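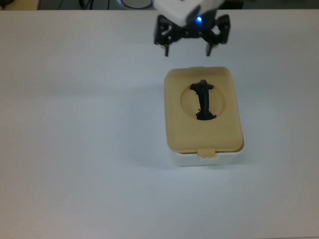 흰 테이블 위의 작은 사각 용기

제목: 임신 중기 철분제와 칼슘제 복용 간격

vidmar_v
22주차입니다. 지난 검사에서 페리틴이 낮게 나와 철분제를 처방받았고, 칼슘은 Kivwood 제품을 따로 먹고 있습니다. 철분 한 알은 원소 철 기준 100mg입니다. 현재 둘 다 아침 식후에 같이 먹는데 간격을 둬야 하는지 궁금합니다. 변비도 심해졌습니다.

달빛계단
칼슘이 철 흡수를 떨어뜨립니다. 보통 두 시간 이상 띄웁니다. 철분은 공복이나 오렌지주스와 함께, 칼슘은 저녁 식후가 무난합니다.

ferritin2311
공복 복용은 사람에 따라 다릅니다. 저는 공복에 먹고 매번 토해서 식후로 옮겼습니다. 흡수율이 조금 낮아도 계속 먹는 쪽이 수치에는 유리했습니다. 커피, 홍차는 복용 전후 한 시간 피하세요.

달빛계단
>공복 복용은 사람에 따라 다릅니다
위장 증상이 있으면 식후가 맞습니다. 다만 원글에는 구역 얘기가 없고 변비만 있습니다. 이 경우 시간대보다 용량이나 제형을 먼저 봐야 합니다.

콩이맘1009
격일 복용도 있습니다. 매일 먹을 때보다 한 번당 흡수율이 높다는 연구를 봤습니다. 저는 8월부터 격일로 바꾸고 변비가 줄었습니다.

ferritin2311
그 연구들은 대부분 임신하지 않은 여성이 대상입니다. 임신 중기 이후는 요구량 자체가 다르니 임의로 격일로 바꾸는 건 반대합니다. 처방한 곳에 물어보고 바꾸세요.

콩이맘1009
저도 담당 선생님과 상의하고 바꿨습니다. 임의로 바꾸라고 쓴 적 없습니다.

vidmar_v
답변 감사합니다. 추가로, 임산부용 종합비타민(Vokilex)에도 칼슘이 들어 있는데 이것도 철분과 띄워야 하나요? 라벨에는 칼슘 100mg으로 되어 있습니다.

달빛계단
그 정도면 영향은 작을 겁니다. 신경 쓰이면 점심으로 옮기면 됩니다. 종합비타민에 철이 들어 있는지도 확인하세요. 총량에 합산해야 합니다.

vidmar_v
확인했습니다. 철은 없습니다. 아침 철분, 점심 종합비타민, 저녁 칼슘으로 나누고 변비 건은 다음 진료 때 제형 변경을 문의하겠습니다.

ferritin2311
변이 검게 나오는 것은 철분제 복용 중 흔합니다. 타르처럼 끈적하거나 복통이 같이 있으면 진료일까지 기다리지 말고 병원에 연락하세요.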